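Ticket: Timestamp links on book highlights page land in the wrong place
Product: Panora web player
Status: Solved (leaving my notes up)
Category: Playback / Embeds

Hi Panora folks,

I make a small interview podcast about product people and the books they write. Each episode gets a page on my site with the player at the top and five key highlights from the book underneath, and every highlight has a little "listen from here" link that's supposed to jump the player to the right moment. It's the one thing on the site that people write to me to say they like! And it's broken on the newest episode.

What happens: I click the link for the fourth highlight, which has t=778 on the end of it, and the player shows 12:58 like it should, but the audio I hear is from much later in the conversation. The author is already well into a story about a warehouse lease. The bit I want is the part about killing a product that was selling fine, and by then that's long gone. If I let the episode play from the beginning and just wait, the right words come up at 12:58 on the dot. So my timestamps are okay. It's the jumping that's off.

What I expect: click link, hear the thing.

Some background, in case any of it matters. The site is built on Filness, on the regular plan. The player is your standard embed, pasted into a Filness code block. The episode has a reading from the audiobook in it, sent to me by Charvát (the publisher) as an MP3, and I cut it into the interview in Brostel, which is my editor. I've been using the same steps for all my episodes and the older ones jump perfectly.

I'm going to keep a log in this ticket as I try things. I'd sooner write down the dumb stuff too, so you don't have to ask me if I've tried it. 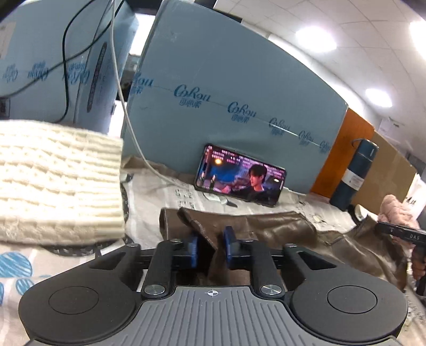 Brown leather between the blue finger pads

Log, Thursday morning

Cleared the cache. Same thing.

Tried a private window. Same thing.

Tried a different browser and – okay, this is interesting – it's still wrong, but differently wrong. The first browser lands almost 100 seconds too late. The second one is also late but nowhere near as bad, maybe a sentence or two. I had to check it over and over because I thought I was hearing things. Same link, same page, same laptop, and I get a different part of the interview depending on which browser I open.

On my phone, in the Panora app, it's fine! Dead on, every highlight. In the phone's browser it's late again.

The first highlight is nearly right everywhere. The second is a hair late. It gets worse the further into the episode you go, so whatever it is, it adds up. The last highlight is so far out that you land in the closing chat, where we're talking about what the author is reading on vacation. (It's a good bit, but it isn't what I promised on the page.)

Log, later the same morning

Figured it had to be Filness, because they pushed a new version of the code block recently and I'd clicked yes to the update without reading a word of it. So I made a blank test page with nothing on it but the embed and the links. Still wrong. Then I opened the player directly on the Panora share page, with no Filness anywhere near it, typed the time into the address bar, and it was wrong there too. Sorry, Filness, I'd already half written you an annoyed email.

Next idea was the ad slots. I know that if you have ads dropped in automatically, everything after the ad slides along by however long the ad is. But I've got ads turned off for the whole show. I went into the settings and looked, and then looked at the individual episode as well, and they're off in both places. Besides, an ad would push everything by the same amount after it, and what I'm getting is a drift that grows the whole time.

Then I took the chapters out. The episode has four chapters and I wondered if one of them had a bad start time that the player was snapping to. Removed them, saved, waited for the page to refresh. No change at all. Put them back. (If you're copying me, write your chapter titles down first. I didn't, and had to retype them from memory, and one of them is now called something slightly different from what's in the newsletter.)

Reply from Panora Support

Thanks for the very thorough notes. We can reproduce this on our side. Your links and your embed code are fine. Could you tell us how the final MP3 was exported, and specifically if it's constant or variable bitrate? If you still have the export from an older episode that works, comparing the two would help a lot.

My reply

Well, that's a good question, and I didn't know the answer until I went and looked. Old episodes: constant. New episode: variable. I don't remember ever changing it!

I think I know how it happened though. When I dragged the Charvát file into a fresh Brostel project, it asked me something like "match project settings to this file?" and I said yes, because I always say yes to that sort of box (see also: the Filness update). Their audiobook file is variable, so the project went variable, and then so did my export. Normally I start by dragging in my own recording, so I'd never run into it.

Could that really be enough to do it? 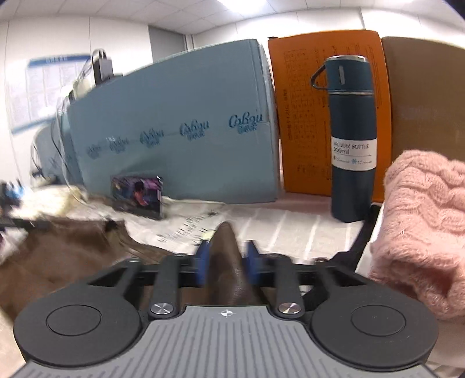

Reply from Panora Support: what's going on

Yes, that would do it. With a constant bitrate file, a browser can work out where any moment sits by simple math, since each second takes up the same amount of space. With a variable one, quiet or simple parts take less space and busy parts take more, so the browser needs a small index at the start of the file to find its way. Your file doesn't have that index, so each browser makes its own guess. Our app reads the whole file before it jumps, and that's why you heard the right spot on your phone.

Two ways to fix it: export again at a constant bitrate, or keep it variable and make sure the option to write a seek header is turned on in your editor. For talk shows we suggest constant. Please use "Replace audio" on the existing episode so your links and download numbers stay put.

What I did, step by step

Opened the project in Brostel and saved a copy, so I wouldn't wreck the original.

Went to the project settings (the project ones, not the program preferences, I lost a while to that) and switched the export from variable to constant. While I was in there I turned off the "match to first file" question for good.

Exported the episode again. The new file is a bit bigger than the old one, nothing dramatic.

In Panora, opened the episode and used "Replace audio". Did not delete and upload again, which is what I would have done if I hadn't been told, and that would have broken every link in the newsletter.

Waited for processing. The player kept serving me the old file for a while even after the page said it was done, and I had a small sulk about it. A hard refresh sorted that out on the laptop. The phone browser took longer and I just left it alone and had lunch.

Clicked all five highlights in both browsers. Every one starts where it should. The t=778 link now opens right on "so we had this thing that was selling fine", and I may have cheered a little.

Left over

A couple of things for whoever reads this after me.

Anyone who downloaded the episode before I swapped the file still has the old one. It plays normally from start to finish, so I'm not going to bother people about it. If a listener writes in to say that skipping around feels weird, I'll tell them to delete it and download again.

The transcript didn't need touching. I was worried I'd have to line it all up again, but the words are at the same times they always were.

If you get audiobook readings from a publisher, check what kind of file it is before you start a project with it. I'm not blaming Charvát at all, their file is perfectly good and they sent it quickly. I've added a line to my own checklist: my recording goes in first, guest files after.

And a wish, if wishes are allowed in tickets: could Panora show a little warning on upload when a file is variable and has no index? Even just a yellow line of text. I'd have caught it before the newsletter went out.

Reply from Panora Support

Glad it's working! I've passed the upload warning along as a feature request and linked this ticket to it. I'm marking this as solved, but replying will open it again if the drift comes back.

My reply

Great, thank you! Next episode goes up with the same kind of reading in it, so I'll test the links before I publish and only come back here if something's off.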